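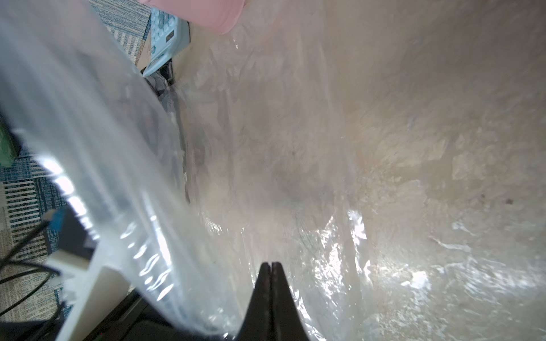

Storing winter clothes in a damp apartment – plastic or no plastic?
Asked by stalluter_sue in Laundry & Closets

Hi all! I moved to Motthorpe in November, into a garden-level one bedroom that is cute and cheap and, it turns out now that I've lived through a rainy season, kind of damp. The closet is on an outside wall. When I pulled out my summer stuff last Tuesday, it had that basement smell, and one white cotton shirt had yellowed along the collar. It was clean when I put it away, or I thought it was.

I'd folded everything into the big clear bags the dry cleaner gives you, squeezed the air out and stacked them on the closet shelf. My mother has done it that way my whole life and her sweaters are fine, but she lives in a dry house on a hill. Now I have to put the winter things away and I don't want to do the same thing all over again. I've got wool sweaters, a couple of flannel shirts, a down vest and one good coat.

What I've got to work with:

One closet, 43 inches wide, with a shelf and a rod 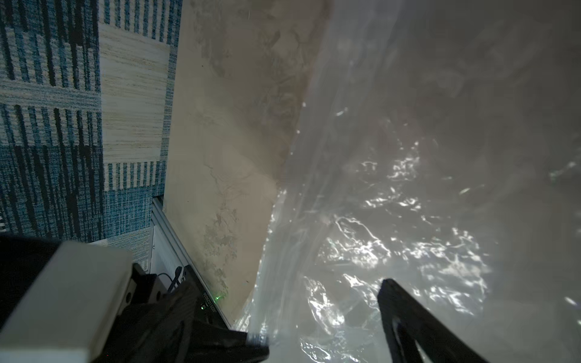 Space under the bed, 7 inches of clearance (I measured twice, the bins I wanted are taller, of course)

A small dehumidifier that I mostly forget to empty

A budget of not very much

Should I stop using plastic completely? And can the yellow shirt be saved? I've washed it once, warm, with regular detergent, and it looks exactly the same. I haven't put it in the dryer.

Posted by mendingpile

Good call keeping it out of the dryer, heat can really lock that kind of yellowing in.

I lived below street level for 10 years, so I have feelings about this! The thin bags from the cleaner are meant to get your clothes home without rain on them. I take mine off the minute I walk in the door. Any moisture that's in the fabric when you close the bag stays in there with it, and a shirt can feel perfectly dry to your hand and still be holding some. If you did laundry on a rainy day and folded it that same evening, I'd bet that's your basement smell right there.

My routine, for what it's worth. I wash everything, including the stuff I only wore once, and skip the fabric softener and starch. Then it all hangs out in the room overnight with a fan going, preferably two nights for anything thick. After that the wool goes into zippered cotton bags and the flannel and cotton go into an old suitcase lined with a bedsheet. The coat stays on the rod under a cloth cover, with a little space on both sides so it isn't mashed up against the outside wall. That wall is your real enemy, by the way. Leave a gap behind everything if you can.

For under the bed, look for the low fabric ones with a zipper. I had a pair from Vollov that fit under a really low frame and they held up through three moves. Don't overstuff them or the top bulges and you'll be kicking it back under all year.
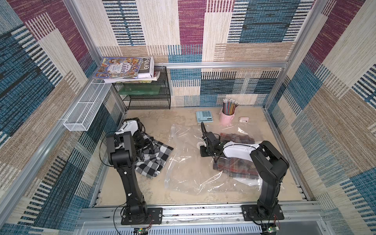
dryerlint_3319 wrote that plastic is fine and everybody is overthinking it, you just have to dry the clothes properly first and throw in a few of those silica packets from shoe boxes. And buy real bins with a gasket, the bags rip if you look at them wrong. Been doing it for years in a basement and no smell. Would not do it with down though, it gets flat.

Posted by mendingpile

Okay, fair, I'll give you the gasket bins! For cotton and synthetics I think that works. I'd still be nervous about it with wool in a place as damp as she's describing, and the packets do fill up, so somebody has to remember to swap them out.

Coming back to the shirt, because I skipped right over it. Yellow at the collar is usually old sweat and skin oil that was there all along and turned darker while it sat. Regular detergent doesn't do much once it's set. Rub a little dish soap into the collar and leave it for half an hour, then rinse. After that, soak the whole shirt in warm water with oxygen bleach (the powder kind, follow the amount on the tub) for six hours or overnight.
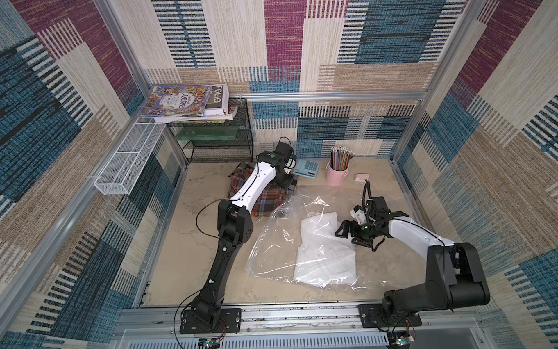 Please don't use chlorine bleach on it, even though it's white. On sweat stains it can make the yellow worse, and I ruined a very nice pillowcase finding that out. If the soak gets you most of the way there, just do a second one. Air dry between rounds and check it in daylight, since bathroom light hides everything.

And empty the dehumidifier! Set an alarm on your phone for when you brush your teeth. Mine was full almost every night in the spring.

Posted by stalluter_sue

Thank you both! The shirt is in the soak as of 9 p.m. and the water is already a gross color, so I'm hopeful. I'm going with cloth for the wool and the coat, and I might try one gasket bin for the flannels. There's a secondhand place near me, El Khatib, that usually has old suitcases out front, so I'll go look this weekend. Does the down vest get hung up or folded? I forgot to ask.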